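Looking after your records at home, the lazy way

I've been buying second-hand reggae and hip hop records since my uni days, and the collection has crept up to 198. Most came from op shops and market stalls, so they arrive grubby. These are the habits I've settled into, mostly after wrecking something first. 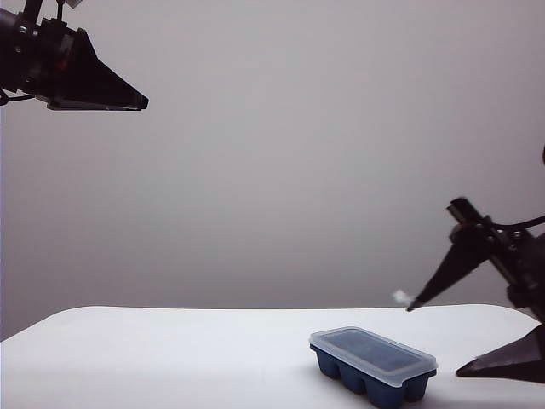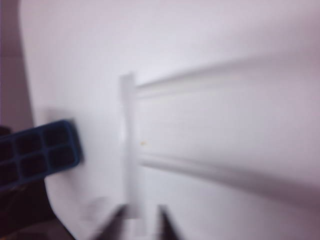
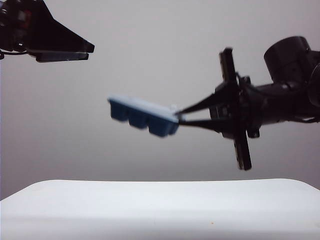
How do I get rid of crackle on a second-hand record?

Start with a wash. Distilled water with a tiny drop of plain dish soap, a soft microfibre cloth, and go around with the grooves, never across them. Rinse with more distilled water and stand it in a dish rack until it's bone dry. If it still crackles after two goes, the groove is probably worn and you'll have to live with it (my favourite dub album sounds like bacon frying and I love it anyway!).

Keep the label dry. I hold an old jar lid over it with my thumb. Colour runs faster than you'd think, and I've got a lovely pink smear on a Baudry twelve-inch to prove it.

Store them upright, snug but easy to flick through. Mine lean if I leave a gap, so I stick a hardback book at the end of the row. And keep them away from the heater and the window — I lost a single in February when I left it on the sill over lunch.

Swap the paper inner sleeves for lined ones. I paid $16 for a pack and did the whole lot in one evening with the footy on. The old printed sleeves go behind the record, inside the cover, so nothing gets chucked.

Brush the needle from back to front, very gently. Poppy Sowerby at our local swap table taught me that one, after watching me poke at mine with a fingertip. She also reckons you should brush every record before every play. I manage it maybe half the time.

For price stickers, warm them with a hair dryer on low and peel slowly from a corner. Glossy covers come up beautifully. Matte ones can tear, so on those I leave the sticker where it is.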